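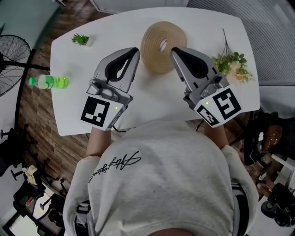 ヘルブリッジ テルステッド事業所 梱包・仕分け課

Jenderonの手持ちグリッパー、左右セット。4週間使ったのでレビュー書きます。昼休みに打ってるので雑です、すみません。

先に点数。5点満点で3.5。道具としては4、ケーブルで減点。

うちの課でこれを握っているのは4人。私とヴィエラさん、オルワトシンさん、フィンツェンツさん。もともと全員、箱詰めの人です。5月から午前の半分がこっちになりました。机の上のものをグリッパーでつかんで、動かして、置く。その動きが記録されて、あとで仕分けラインのアームの学習に回る、という流れ。ライン側の話は最後に少し。

良いところから。

開閉が素直。指でぎゅっとやった分だけ顎が閉じる。ラグは感じません。爪の内側の黒いパッドがよくて、ペットボトルを横に寝かせた状態からでもつかめる。前に試用したPolishchukのやつは硬い樹脂で、ボトルがつるつる逃げて朝から全員いらいらしてました。あれに比べたら天国。

緑のランプも地味に助かる。手元のマーカーのすぐそばで光るので、目線を机からあまり動かさずに済む。前のは本体の裏側だったんで、いちいちひっくり返して見てました。

両手作業もいける。左で押さえて右でつまむ、みたいなの。編んだ丸いものは縁がやわらかくて、最初の週は毎回つぶしてました。コツは真上から行かないこと。顎を大きめに開いて、横から寄せる。造花は茎をねらう。花びら側に行くと引っかかって全部ついてきます。多肉の鉢は四角い鉢のところを両側からはさむ。葉っぱは触らない。

だめなところ。

ケーブル。細くて柔らかいのはいいけど、両手から出てるので奥に腕を伸ばすと引っぱられる感じがある。椅子を引いたときにキャスターで踏みそうになったこと、2回。無線にしてほしい。せめて手首で留めるクリップを同梱して。今は各自マジックテープで適当にやってます。

手首。これが一番言いたい。朝の1本目は平気、昼前になると前腕がぱんぱん。マーカーの箱が手前側についてるせいか、重さのかかり方が変なんですよね。しかもマーカーをカメラに向けておきたいので、楽な角度に手首を倒せない。フィンツェンツさんは手が大きいから平気だそうで。私は平気じゃない。グリップの太さ、2サイズ出してくれたら点数上げます。

キャリブレーション、12分。毎朝。手順書が英語版しかなくて、リュビツァさん(隣の課から応援)が日本語のメモを作ってくれました。壁に貼ってあります。メーカーさん、あれ買い取ってください。

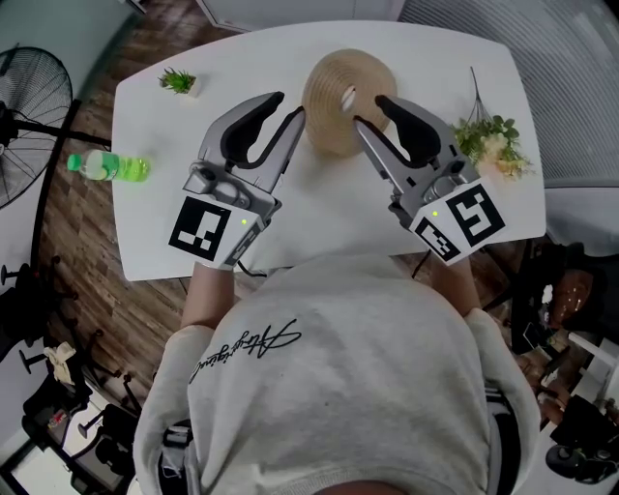

座ってやるか立ってやるかも好みが割れてます。私は座る派。机が低いと奥のものに届くとき背中が丸まるので、椅子は一段上げたほうがいい。オルワトシンさんは立ってやって、肩は楽だけど腰にくると言ってました。メーカーの手順書には姿勢のことが一行も書いてない。書いてほしい。

で、仕事がどう変わったか。レビューなのに長くなるけど、導入を考えてる職場の人はたぶんこっちが知りたいと思うので。

箱詰めの人数は減ってません。今のところは。アームに任せてるのは形のそろった小物だけで、やわらかいものや変な形のものは全部こっちに戻ってくる。だから箱詰めに戻る午後は、面倒なのばっかり来ます。楽なのを機械に取られて、難しいのが人に残る。これは正直しんどい。前は簡単な箱がたまに混ざって、そこで息抜きできてたとううか、手を動かしながらぼーっとする時間があったんですよね。それがなくなった。

一方で、箱を持ち上げる回数は減りました。膝は楽です。ヴィエラさんは座り作業が増えたのをかなり喜んでます。

あと評価のしかた。箱詰めは個数で見られるけど、グリッパーのほうは何で見るのか決まってない。収録の本数なのか、やり直しの少なさなのか。課長のセルマさんに聞いたら「来月までに決める」とのこと。本数だけにすると全員あせって雑になるので、それはやめてほしいと伝えてあります。急いだ動きを記録したら、アームも急いだ動きを覚えるんじゃないの、とも言いました。返事はまだ。

手当は今のところ出ません。新しい作業を覚えたのに同じ時給。ここは道具のせいじゃないので点数には入れてないですが、入れ る前に会社と話しておいたほうがいいです。うちは後回しになって今もめてます。

買うなら、という話。
・つかみ心地はよい、パッドもよい
・ケーブル留めは別で用意
・連続で握るのは短めに、交代要員込みで予定を組む
・手の小さい人に先に試させる

替えのパッドの値段は知りません、購買に聞いてください。まだ交換してないです。左だけ少し閉じが渋くなってきたので、次に書くときはその話になると思います。午後のラインが始まるのでここまで。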